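**Ticket 31 - left arm drops out of basket sort**
Status: open
Opened by: Dezső Szekeres
Bench: shared workshop, Helter build

Symptom: left arm stops responding partway through a transfer to the right-hand basket. Right arm unaffected. No error on the controller. Status ring stays green.

Tried so far:

- Swapped the gripper cable for a spare. No change.
- Power supply checked under load, output steady.
- Dropped speed to 25 percent. Runs longer, then stops the same way.
- Ran the left arm alone, 4 cycles. No fault.

The fault only shows with both arms on the same script, so I suspect the network side - either the switch or the Drokura bridge. Tape roll is in the brown basket, the other items are still in the pale one. 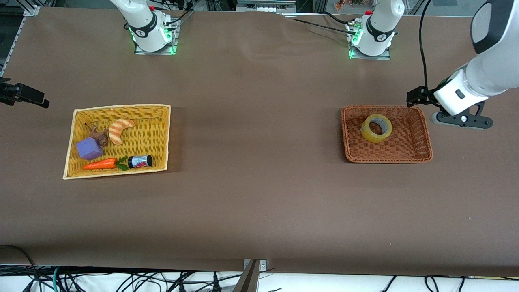
Kinga Szűcs: Check the bridge timeout before you buy a switch. Ours defaulted to 2 ms, too short once both arms were polling. Also get the cables up off the floor and label both ends.

Timeout raised, rerun pending. Cables next.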